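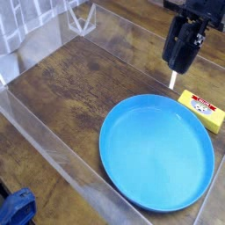 Side cam, start of the place task. Gripper empty at the plan request, plate and yellow block as found by the detector.

Drolleven forum > Perception and planning > Troubleshooting
Thread: Planner rejects every grasp on block next to plate rim

stijn_claeys
The arm has to pick the yellow block and put it on the blue plate. With the block out in the open part of the table it works. With the block touching the plate rim, the planner returns NO_VALID_GRASP before it samples any arm motion. All candidates die in the collision check, gripper against plate.

The stack is Drolleven for planning, Prastport for segmentation and pose, one fixed side camera. Plate and walls go in as collision objects. The plate is a convex hull of the segmented points. Padding is the default. Log excerpt:

grasp_filter: 145 candidates in, 0 out
grasp_filter: reject reason: finger_link vs plate_0 (145)

I would like to fix this without switching off the plate as an obstacle.

mvdw_ctrl
Convex hull of a plate is a solid puck. You have filled in the whole inside up to rim height. That is wrong for the place step too, your release pose is going to sit higher than it should.

stijn_claeys
Agreed, but the release is not failing. I place from above the rim and let it drop the last bit. The block is outside the plate, so the inside of the hull should not matter for the pick.

mvdw_ctrl
It matters if the finger on the plate side hangs over the rim, and it does for any grasp across the short side at that angle. Use a decomposition or a primitive ring plus a disk. The disk is cheap.

okkernoot
I don't think the hull is the main problem. If every candidate is rejected with the same pair, look at the padding first. The default is applied to both bodies, so you pay for it twice. With the block against the rim there is no free gap to begin with, and the padded plate now overlaps the block itself. Any finger that reaches down beside the block on that side is in collision by definition, ring or no ring.

Can you print the candidates by approach angle? If all of them are top-down with the jaws closing on the short axis, that is a sampler setting.

stijn_claeys
They are all top-down. Jaw yaw is aligned to the short axis, plus the mirrored version of the same thing. So 145 candidates, but in practice 2 yaw values with different offsets along the block.

okkernoot
Then you don't have 145 grasps, you have 2. Set yaw_mode to free and let it try the long axis if your jaw opening allows.

stijn_claeys
Long axis is wider than the opening. Checked against the model.

pelikaan_9
Has anyone looked at the pose estimate? Clear acrylic on three sides and a glossy-looking table. We had the same kind of enclosure at Sornden and the segmentation kept pulling bright streaks from the panel edges into whatever mask was closest. A few stray points are enough to blow up a convex hull. I would dump the plate points before touching any planner parameter.

mvdw_ctrl
Stray points would make the hull bigger in one direction. He would still see some candidates survive on the far side of the block.

pelikaan_9
No, both fingers have to clear. One bad side rejects the pair. Also, from an angled view the plate is a wide oval in the image. If Prastport is fitting extent from the mask without the table plane, the plate comes out with the wrong footprint.

stijn_claeys
Dumped the points. There is a small cluster above the far rim, close to the block, that is not plate. In the side view it lines up with the thin white vertical strip under the gripper. I can't tell from that view alone if it is a panel edge or something standing there. The table plane is enabled, so the footprint is fine apart from that.

Filtered the cluster with a height cut at rim level. Result:

grasp_filter: 145 candidates in, 0 out

mvdw_ctrl
So, hull or padding.

okkernoot
Padding.

stijn_claeys
Tested them separately with the height cut left on.

Ring plus disk, default padding: 0 out.
Convex hull, padding zero on the plate only: 0 out.
Ring plus disk, padding zero on the plate only: 31 out. All of them have the plate-side finger just inside the rim, with a shallow insertion depth.

Both changes were needed. Planning succeeds in simulation; I have not run it on the arm yet.

okkernoot
I'll take half of it. I would not leave padding at zero on hardware though. Your calibration error is now your only margin. Drolleven takes a per-pair allowance, so keep the padding on plate_0 and relax it for finger_link only, and only for the last approach segment.

mvdw_ctrl
Per-pair allowance is ignored in the grasp filter in the current release. It only applies in the motion stage. There is a patch from May on the Van Hecke branch, unmerged.

okkernoot
Did not know that. Then the filter and the motion stage are checking two different worlds, and that should be a bug report.

pelikaan_9
Or push the block away from the rim first and pick it in the open area. There is a lot of free table to the left of the plate. One planar push, replan, done. You keep all the padding.

mvdw_ctrl
A push from the rim side needs a finger between block and rim. Same gap.

pelikaan_9
Push along the long axis, from the end. The block slides past the rim and you get clearance without going in between.

stijn_claeys
The right end is slightly cut off by the edge of the camera view, so I would be pushing on a pose estimated from a clipped mask. I prefer to try the patch first. Building the Van Hecke branch now. Will post the filter output for plate padding at default and finger_link relaxed.

stijn_claeys
Patch builds clean. Ring plus disk, default padding on the plate, finger_link relaxed in the last segment: 27 out. Bug report filed against the grasp filter with both logs attached. Leaving the thread open until it has run on the arm.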